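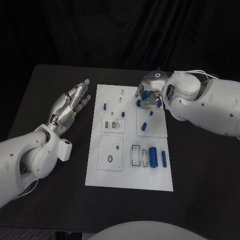

How to Keep a Pitch Count Book for a Youth Baseball Team

Every team in the Gevevholm summer league has to hand in a pitch count sheet after each game. The league sheet only covers one day. A pitch count book covers the whole season, and it is what you will look at when you have to decide who can pitch on a short week.

What you need

One notebook with lined pages, two pencils, and a hand clicker. The clicker is optional. If you use one, still make the pencil marks, as clickers get dropped and reset. You also need your league's current rest rules, printed and taped inside the front cover.

Step 1. Set up a page for each pitcher

Write the player's name and age at the top. Age matters because most leagues set the daily limit by age group. Rule the page into six columns: date, opponent, innings, pitches, last batter, and next day available. Leave two pages for anyone you expect to start.

Players who have never pitched get a page too. By the second half of the schedule you will probably need one of them for an inning.

Step 2. Mark every pitch as it is thrown

Use tally marks in groups of five, with a new line for each inning. Count balls, strikes, fouls, and balls put in play. Warmup throws between innings do not go in the official count. Throws to a base do not count either.

If a balk is called and the pitch was delivered, check your own rule sheet. Leagues differ on this one.

Step 3. Compare with the other book

Walk over after each half inning and read your number to the other team's scorer. Fixing a difference of one or two is easy while both of you remember the at-bats. In a Soninska tournament game last season the two books were 29 pitches apart by the fifth, and no one could say where it started. The plate umpire used the home book.

Step 4. Watch for the limit during an at-bat

Tell the coach when a pitcher is ten away from the limit, then again at five. Many leagues let a pitcher finish the batter he is facing once he reaches the limit. If yours does, write the count at the start of that at-bat in the "last batter" column and circle it. Some leagues use the circled number to figure rest days.

Step 5. Fill in the next day available

Do this before you leave the field. Count the rest days starting with the day after the game. A doubleheader is one day, so add both games together.

Step 6. Total the season

Add up each page at the end of every month. Our staff threw 972 pitches through the end of the regular schedule, and one player had nearly a third of them. We moved him to first base for the two Coltent games.

Keep the book after the last game. If you have a fall team, start it on fresh pages in October and carry over the dates of each pitcher's last outing.

Last updated July 2024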